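**Call for participants: household panel on election deadlock and trust in caretaker government**

Netstead is recruiting 900 adults for a panel study of how people follow and judge a political stand-off between a sitting government and an opposition that refuses to contest the vote. Fieldwork starts in March.
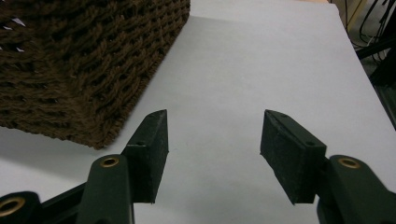
## What the study measures

The panel records changes in opinion across six waves. Each wave covers trust in the electoral commission, support for an interim administration, views on the role of the armed forces, and sources of political news. Question wording is held constant between waves. A pilot with 406 respondents was completed in Granodby and its results are not pooled with the main sample.

## Who can take part

- Aged 18 or over at the first wave
- Living in Granodby or Clulliren, at the same address for at least 3 months
- Able to complete a questionnaire in English, online or by telephone
- Not a candidate, party employee or accredited election observer

Citizenship is not required. Only one person per household will be enrolled.

## What is involved

Each questionnaire takes 25 minutes. Waves are three weeks apart. Participants who miss two waves in a row are withdrawn and their earlier answers are kept unless they ask for deletion.

A subsample will be invited to a recorded interview, which is optional and paid separately. Payment is made by bank transfer or cheque after each completed wave.

## Data handling

Names and contact details are stored apart from responses. Vote intention is coded at district level only. The de-identified file will be lodged in the Darko archive at the end of the project. No party or government department has access to individual records.

## How to apply

Complete the eligibility form on the Netstead site or ask for a paper copy at the Clulliren office, open from 9 am. Enquiries go to Korkor Boateng, panel manager. Places are allocated by age group and district, and eligible applicants may be put on a reserve list.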